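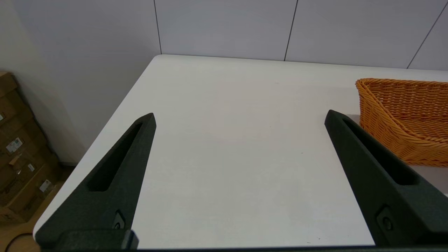 Annick Fraser wrote in to ask whether the flat-bottom V should be cut before or after the edges are sharpened. Cut it before. The hollow sets the edge angle, so sharpening first wastes the work.

Setting the hollow on a hockey skate

1. Clamp the blade in the Jeltier holder, toe to the left. Tighten the front jaw, then the rear.

2. Dress the wheel. Set the diamond arm to the radius you want and make one slow pass at 3,000 rpm. Stop when the wheel face is one even color.

3. Center the blade on the wheel. Make one light pass, then lay a square across the edges. If one edge sits higher, turn the height knob a quarter turn and repeat.

4. Make 6 passes heel to toe at a steady speed. Keep the pressure light at the toe, where the steel heats fastest.

5. Put two drops of oil on the blade and make a last pass with almost no pressure.

6. Remove the burr with a fine stone held flat against the side of the blade. Two strokes per side.

Check the edges again with the square. Uneven edges make the skate pull to one side on stops.

Defensemen on the Dralow squad mostly skate on a shallower hollow than the forwards. For a new pair of skates, start at 5/8 inch and change by 1/8 at a time. Skate at least two practices before changing again.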